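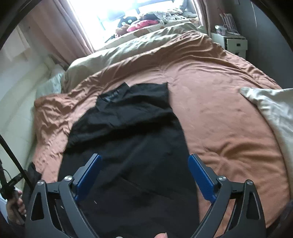
Black garment on the orange sheet, fingers open. Working example for everything below.

May, second notebook, Rurkuvberg bedroom set. Started 9:40, coffee machine still descaling itself.

Goal for the day, copied off the whiteboard so I can't pretend it was something easier: get the corner detector in Bevusow to return a usable grasp corner on dark cloth, and find out why Perić (the planner, for whoever reads this after the rename) keeps asking for approach paths that end in the mattress.

State of things when I sat down. The cloth mask was good on towels, fine on the gray shirts and hopeless on anything black. Usha A. put this down to auto exposure. Min-kyu put it down to the training split. I put it down to the garment. We were each about a third right, and I've been told to stop saying that.

9:55. Ran the current mask head on the frame at the top. It finds the garment, which is more than last week. The outline along the right side is clean, where black meets orange and a child with scissors could do it. Left side is a mess. The edge bulges out and goes behind the left finger, and the mask decides that the finger, the linkage and the cloth are one large happy animal. Dark gray finger on black fabric, seen from a camera bolted a short distance away. I'd have trouble too, but I'm not being paid to be a network.

So, self-mask. We have a perfectly good one: linkage geometry plus the opening width, projected through the calibrated camera model. It was turned off. Config history says I turned it off, with the commit message "temp". Turned back on.

10:30. Self-mask on, and now the mask has two triangular holes' worth of cloth missing on each side it shouldn't be missing from. Correction to that sentence: one opening per side, the long triangular ones in the outer links. The model we render from has those links solid. You can see sheet and cloth through the real ones. Angus has the current CAD and swears he sent it. He did send it. It's in my inbox under a subject line that says "links".

11:15. New link mesh in. Also had to dilate the rendered fingers a little, as the blue pads are ribbed and the mesh thinks they're flat. Pads were the one part of the gripper that segmented well by color anyway, so I'm using them as a check: project the pad, compare against blue pixels, complain if they disagree. Added a warning to the log. It went off right away on a different recording, and the calibration file for that one was the old one. First useful warning I have ever written.

Note for Lakshmi: the check assumes the pads stay blue. If the Nirkham people switch to the black pads they keep talking about, it will complain forever. I've put that in the docstring, where it'll be safe from readers.

Now corners. The detector takes the mask contour, smooths it, finds high-curvature points, scores each with a little network that looks at a crop, and hands the top one to Perić. On our example the right answer is obvious to a person: the top edge of the garment runs in a gentle curve and ends in a sharp point. That's the corner. Grab it.

What the detector liked, before the self-mask:
1. The place where the left finger tip lies over the fabric. Very high curvature. Also a finger.
2. A bend in the dark fold that crosses the upper half of the garment, which isn't on the contour at all, except that the mask had split along it.
3. The actual corner, with a score you'd give a waiter who was rude.

After the self-mask, number one is gone. Number two remained. The fold is so dark compared with the rest of the cloth that the mask head treats it as a gap between two objects. There's only black on both sides of it, you'd think that would be a hint.

12:10. Tried the quick fix first: close the mask morphologically before extracting the contour. It joins the two halves. It also rounds off the sharp corner, so I'd repaired the mask by filing down the thing we need. Smaller kernel keeps the corner and leaves the split. There is no kernel size in between, I tried the ones that exist.

Second fix: two regions get merged if the strip between them has no sheet in it. Sheet is easy, sheet is orange. It's a test on the color of the gap and takes no learning whatsoever. Min-kyu looked at it over lunch and said it was a hack. Yes. He also asked what happens with a black garment on a black sheet. We'll buy an orange sheet.

(He's right that it has to go eventually. Ticket opened, assigned to Future Me, who is already overworked.)

1:20. With the merge, the pointed corner comes out first. Looked at the score margins and they're thin, and the runner-up is now on the left end, where the garment narrows into the folded part that looks like a collar. Collars are full of little bends and the scorer finds every one of them fascinating. Usha B. suggested a penalty for curvature points that sit close to other curvature points. A true corner is usually lonely. Put it in with one weight, no tuning. Margin is healthier.

There are two tiny pale specks on the lower left of the garment and I lost twenty minutes to them, the number being 20 by the clock. The mask head puts pinholes there, contour extraction returns the pinholes as inner contours, and a pinhole is nothing but curvature. One was briefly our best grasp candidate in the entire house. Inner contours below a minimum area are now dropped. If we ever need to grasp a buttonhole I'll apologize to it.

Ran the whole chain on the held-out dark set, 692 frames. Kept the before numbers in the tracker so I'm not tempted to remember them kindly. Summary for here: big improvement on frames where a finger overlaps the cloth, small improvement elsewhere, slightly worse on the striped items, where the merge test gets confused by stripes near the sheet color. Left that alone.

2:30. Perić and the mattress.

The planner wants a support height under the corner so it can slide one finger below the cloth. It gets that from the local depth patch. On black shiny fabric the depth is mostly missing, so it fills in from neighbors, and neighbors on a bed are a bad influence. In our frame the sheet beside the right pad has a cluster of creases that all run into one pinched point. On the left it's bunched up in tight ripples going down toward the mattress edge. So the fill takes a bit of ridge and a bit of valley and invents a plane with a tilt on it. The approach is then perpendicular to a surface that doesn't exist, and the target ends up lower than the real one.

I'd assumed the fill used only sheet pixels within a short radius. It uses whatever is in the patch. In some recordings that includes the far bedding. In one it included the curtain.

Changes made:
- fill restricted to pixels labeled sheet, within the radius I thought we had
- plane fit by median, with outliers dropped (creases are outliers as far as I'm concerned)
- if too few pixels survive, return "unknown" and let the planner refuse

The last one caused an argument. Perić had no path for "unknown". It took a missing height as zero, and zero in that coordinate system is the floor. I don't want to know how long that's been so. Lakshmi does want to know and is looking through the logs.

3:45. Exposure. Usha A. gets her turn. The window behind the bed is washed out nearly to white, and exposure on the wrist camera is metered over the full picture. So the window gets a vote, and black cloth in the foreground gets what's left. She has a branch that meters on a weighted region low in the view, between the fingers. Tried it on the bench with a lamp standing in for the window. The wrinkles in dark fabric come up much better and the window is gone completely, which suits me, there's nothing we want to grasp in a window. The weighted version also needs the self-mask, or else it meters on our own dark fingers and overdoes it. Everything needs the self-mask. I'd like to speak to whoever turned it off.

The new metering does nothing for recordings we already have. There are 2995 dark-cloth clips with the old exposure and we are keeping them. Min-kyu will try brightening augmentation on the next training run so that old and new look like cousins at least.

Timing. Full chain went from comfortable to almost 900 ms per request on the laptop, nearly all of it in the self-mask render, which reloads the mesh on every call. Cached it. Much better. I'm leaving the slow number in here as a warning to the author.

4:50. One false positive worth keeping. On the ledge under the window there's a black plush-looking thing with two pale round spots like eyes. With the merge turned on, Bevusow offers it as a second garment, confidence respectable. It's out of reach and Perić throws it away on distance, so no harm. I added the crop to the negatives folder. Angus renamed it "supervisor.png" and now it's in version control.

Open items
Merge test: stripes. Me.
Log search for floor-height approaches: Lakshmi.
"Unknown" height: planner should ask for a second view before giving up. Usha B. has a sketch, wants to talk through it before coding.
Weighted metering branch: needs a review, Usha A. has asked twice.
Retrain with brightening: Min-kyu, queued on the Nirkham machine behind someone's very long job.
Fingertips. A bit of one shows at the very bottom of the example, right of center, nail and all, and the self-mask knows nothing about people. Today it fell outside the cloth mask. Check whether the hand label from the old Bevusow head still loads.
Rename "temp" commit. Can't. Fine.

5:35. Left the dark set running overnight with the loneliness weight at three settings. Results go in the tracker under cloth/corners.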